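How to Sort and Store a Box of Old Family Papers

6 min read
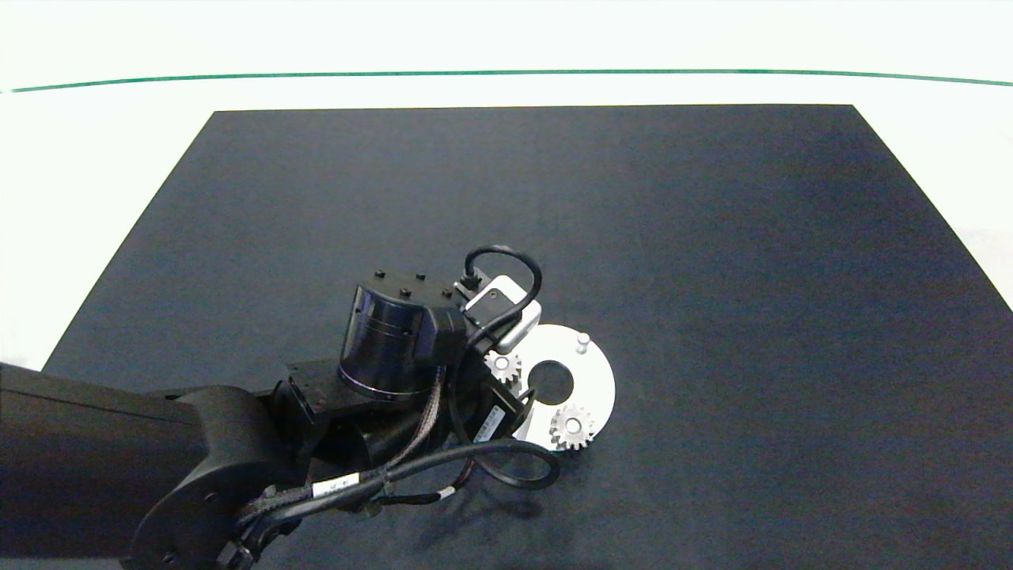 Most boxes of family papers have been through two or three owners by the time they reach you, and each owner has added something. Start by finding a table you can leave alone for a few days. A kitchen table that has to be cleared for dinner will slow the job down more than anything else. Cover part of it with something plain and dark, since old paper is pale and its torn edges and loose corners vanish against a light surface. A smooth navy-black mat on a white tabletop does the job well, and a few faint creases in the mat don't matter as long as paper slides over it. Leave some table showing at the far side so you have a place for pencils and labels.

The box I worked from while writing these steps came from my aunt, Busisiwe Botha. It held 204 items once the envelopes had been emptied, and it took me four evenings. Yours may go faster if somebody has already been through it.

What you need

- Soft pencils, 2B or softer. No pens on the table.
- A soft, wide brush. A clean makeup brush is fine.
- Acid-free folders, letter size, with a few legal size for deeds.
- Clear polyester sleeves for anything that will be handled a lot.
- One or two document boxes with lids, also acid-free.
- A thin plastic or bone spatula for lifting rusty staples.
- A notebook, or a spreadsheet if you prefer one.

Wash and dry your hands and skip the cotton gloves. Gloves make it hard to feel the edge of a sheet, and more paper gets torn with them than without. Photographs and negatives are different. Use nitrile gloves for those.

Step 1. Look before you move anything

Open the box and take a picture of the top layer with your phone. Do the same each time you lift out a bundle. The order things were left in is often the only clue to who kept them. In my box, a bundle of letters signed by a Cletus Escobedo made no sense until I went back to the pictures and saw they had been lying directly under my grandfather's discharge papers. The two men had served together.

If you smell mildew or see fuzzy growth, stop. Close the box, put it somewhere dry and away from your other books, and deal with it outdoors in a mask or ask a paper conservator. Dry brown spots with no fuzz are usually old foxing and are safe to work around.

Step 2. Number the bundles

Cut slips of plain paper and number them in pencil. Put one slip with each bundle as it comes out. Don't untie anything yet. Sticky notes are tempting, but they leave a film behind and can lift ink.

Step 3. Make four rough piles

Work through one bundle at a time. Put each item in one of these piles:

- Official: certificates, deeds, military papers, passports, wills
- Letters and postcards
- Printed matter: clippings, programs, receipts, church bulletins
- Not sure

Keep the bundle slip with the items if the bundle splits. I write the bundle number on the back of each sheet, lower left corner, in very light pencil. Put the sheet on a hard surface when you do it and don't press.

The "not sure" pile gets big. Let it. Half of it sorts itself out later when you find a second letter in the same handwriting.

Step 4. Take out the metal and rubber

Paper clips, pins, and rubber bands all have to go. For a rusted clip, lay the sheet flat, slide a strip of polyester under the clip on both sides, then hold the long side down and lift the short loop away from the paper. With staples, open the legs from the back using the spatula and ease the staple out from the front. Never use a staple remover with jaws.

Rubber bands that have melted onto the paper should be left in place if they don't come away with the lightest touch. Pick off the loose crumbs and put that sheet in its own folder.

Step 5. Brush and unfold

Brush each sheet from the middle toward the edges. Wipe down the mat whenever you see grit on it.

Unfold letters slowly. If a fold resists or you hear cracking, it is too dry to open. Leave it folded and store it that way, or let it rest for a day or two in a room that isn't heated hard. For sheets that open but won't lie flat, put them between two pieces of blotting paper with a heavy book on top overnight. Don't iron them. I have seen this suggested and it can set stains and scorch the surface.

Don't tape tears, not even with tape sold as archival. Slip the pieces into a polyester sleeve together and they will hold each other in place well enough.

Step 6. Write the list

Do this before anything goes into folders. You need only five columns:

- Bundle number
- Date on the item, or your guess in brackets
- Who wrote it or issued it
- Who it was for
- One line on what it is

Keep the last column short. "Letter about the sale of the Mengal house" is plenty. You will want to sit and read everything at this point, and if you do you'll still be at it in October. Mark the good ones with a star and go back later.

Copy names exactly as they are spelled, even when the spelling changes from one paper to the next. My cousin's wife, Aisling Ní Chonaill, appears in three forms across a handful of wedding letters, and searching for only one of them would have missed the rest.

When I finished, 138 items were letters. I had expected more certificates and fewer Christmas cards.

Step 7. Folder and box

Put items in folders by person first and then by date. Don't overfill. A folder should close flat with no bulge. Label the tab in pencil with the name and the years covered.

Newspaper clippings need a folder of their own. Newsprint is acidic and will stain whatever it touches - you have probably seen the brown rectangle a clipping leaves in a Bible. Copy the ones you care about onto good paper and file the copy with the letters.

Stand the folders upright in the box if they fill it. If they don't, lay the box flat or add a spacer made of folded acid-free board. Folders that slump will curl the paper inside within a year or so.

Step 8. Choose a place for the box

A closet shelf on an inside wall is hard to beat. Avoid the attic, the basement, the garage, and any shelf over a radiator or next to a bathroom. Keep the box off the floor, even upstairs.

Step 9. Scan what matters

You don't have to scan it all. Start with the starred items. Use 300 dpi for typed pages and 600 dpi for handwriting in faded ink. Scan the envelopes too if they have a readable postmark. Name each file with the bundle number and date so it matches the list. I scanned 132 pages and kept one copy on my computer and another on a drive at my sister's.

Common problems

Pages stuck together: leave them. Steam makes it worse.

Heavy album with black pages: keep it whole. Put a sheet of thin acid-free tissue between the pages if the spine allows it.

Letters in a language you don't read: list them by date and handwriting and ask around the family. Zarmeena Malik, a neighbor, read six of mine over two afternoons, and all of them were about a loan for a truck.

Duplicates: keep the better copy and offer the others to relatives. Write down who took what.

Updated 2025-03-15 with the note on clippings.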